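To: clulau-manip list
Subject: Re: Re: Soft food transfer, what are people using as the grasp signal?
2 replies | 15 shares

On the Clulau list, the Potley group wrote:
> We've been trying to get a policy to move soft items out of a deep
> container and onto a plate. Head camera alone gets us to the rim and
> then it dithers. Did you folks on Vidal find the wrist view was worth
> the bother? And are you still using rigid test objects or real food?

Real food! And yes, very much worth the bother, I've been itching to write this up.

Vidal is our steamer task: dumplings go between a bamboo steamer and a square plate, with the lid sitting next to the steamer on the table. I love this task. The wrappers are thin and a bit shiny, the pleats are all different, and two dumplings sitting against each other look like one big dumpling to most of the detectors we tried in March. The gridded cloth is handy when I'm checking by eye how far off the arm is.
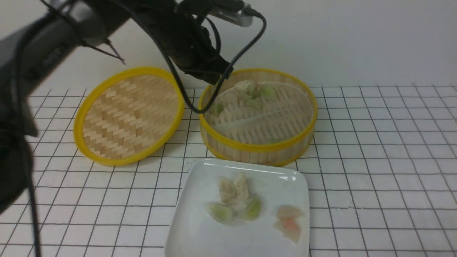 Page last changed: November 30, 2024

So, the method. We have 139 demonstrations, all done by hand teleoperation, and we train the same policy twice, once with the head view only and once with head plus wrist. Everything else is kept the same (same seeds, same action chunk length, same crop). Head only, it managed 56 per cent of transfers. I had the same dithering you describe: it comes in over the rim, the arm covers part of what it's after, and it can't make up its mind.

With the wrist view added it's a different animal. It picks one dumpling out of the cluster and commits. I haven't finished scoring the full set of 965 trials so I won't give you a number I'd have to take back, but the gap is big enough that I stopped worrying about seeds. 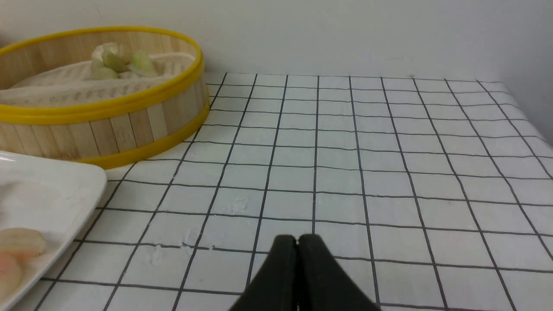

The other thing that helped was dropping the wrist frames at random during training, some 15 per cent of them. Without that the policy leaned on the wrist camera so hard that it got lost on the way back to the plate. With it, the long moves got smoother too, and I really didn't expect that.

Things that still go wrong: dumplings that touch come up in pairs, and the lining in the steamer sometimes lifts with them. We tried a penalty on closing speed and it made no difference at all. If you've got a trick for sticky wrappers I would love to hear it.

The training config is in the Vidal folder, under wrist_dropout. Use the newer one, the older has the gripper sign flipped. Happy to run your checkpoint on our table if you send it over.

Jamis

2 comments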